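An afternoon at the Aralura open day
By Revathi Sastry

I sell shampoo and face wash for a living, from a shop with 2,000 lines in it and a stockroom the size of a cupboard. Every spring somebody tells me a robot will soon be doing my shelves. So when Aralura opened its lab to local traders in March, I shut at lunchtime and took two trains to see for myself.

The invitation promised "real retail tasks". I'll give them that much, the goods were the sort I handle every day.
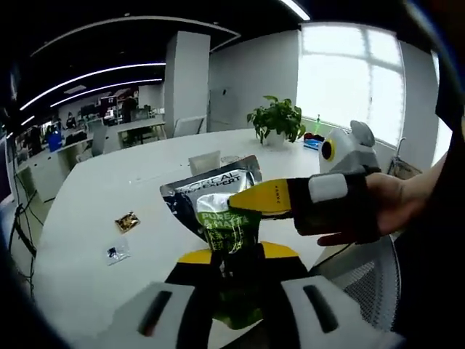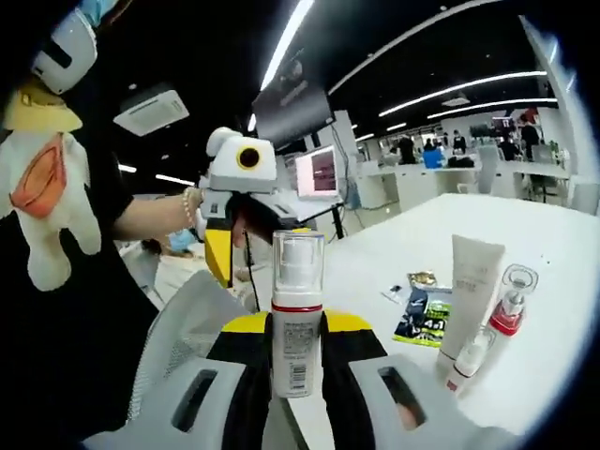
Who is doing the work?

People, so far. The grippers are held in the hand, and the person holding one decides where it goes and when it closes. Liette Perron, who showed our group round, was quite open about this. The recordings are meant to teach a machine later on. She wouldn't say how much later, though I asked her twice.

I can see why they picked toiletries. A pump bottle stands up straight and gives you something to get hold of. A shiny pouch like the L'Oréal one is another matter, and foil sachets are worse. I drop those myself, and I have fingernails.

The robot itself

Their arm is called Vura and it lives in a side room. We were let in 6 at a time. It was asked to move 8 bottles from a tray to a shelf, which took it over ten minutes, with one bottle put down so near the edge that Krum Leka leaned in and pushed it back. My Saturday girl would have finished and been on her phone.

Krum said speed would come. Perhaps. I asked what it does with a leaking bottle, or a customer standing in the way, and he said those were "not in scope".

Would I buy one?

No, and there's no price to turn down anyway. I'd pay for something that could unpack a mixed delivery and spot the dented tins, and they are nowhere near it. Liette has promised to write when Vura can manage sachets.

Getting there: the entrance is at the back, past the bike racks. Tea was free, biscuits had gone by three.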